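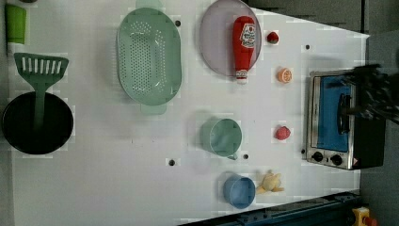

Figure 7.1 Toy kitchen items on a white tabletop, among them a frying pan, a colander and a plate.

Chapter 7
What Does "Educational" Mean on a Box?

Walk down the aisle of any toy shop and count how many boxes promise to teach something. Pretend food builds vocabulary. Stacking cups build early maths. A plastic strawberry, we are told, supports healthy eating. These are claims about cause and effect, and this chapter treats them the way Chapter 3 treated claims about vitamins: as statements that need evidence, whoever makes them and however pleasant they sound.

Start with the wording. "Supports language development" is hard to test, and it may have been chosen for that reason. Supports it compared with what? A child who plays shop with a parent for an hour hears a great deal of talk. Take away the toy till and give the pair some saucepans and a bag of onions, and the talk may be much the same. Unless a study includes that second group, it tells us very little about the till.

Consider the Hulevo play study, which we will return to in Section 7.4. Parents of 172 children were asked how often their child played with a toy kitchen, and the children then took a naming test. Those who played most often named more foods. The maker, Tomero, printed the result on its packaging within the year. But the parents who reported the most play also reported the most reading aloud, and the published tables make no allowance for this. The children were not assigned to groups at all. We are looking at a link between two things, with a third standing behind them both.

A later trial in Wernow did better. It took 200 families and gave toy kitchens to half of them, chosen by lot. By November, 155 families were still taking part, and the gap between the groups on the naming test was too small to tell from chance. Some readers took this as proof that the toys do nothing. That goes too far as well. The trial was short, and the families who dropped out came mostly from one group, a problem you should learn to look for early.

The Yazdani checklist, set out in Section 7.2, gives 5 questions to ask of any such claim. It is a useful tool, though we have doubts about the last question and will explain them when we get there.

Before you read on, find a toy, game or app that says it teaches a skill. Copy out the claim word for word. Then write down what result would persuade you that the claim was false. If you cannot think of one, keep your note and bring it to Section 7.3.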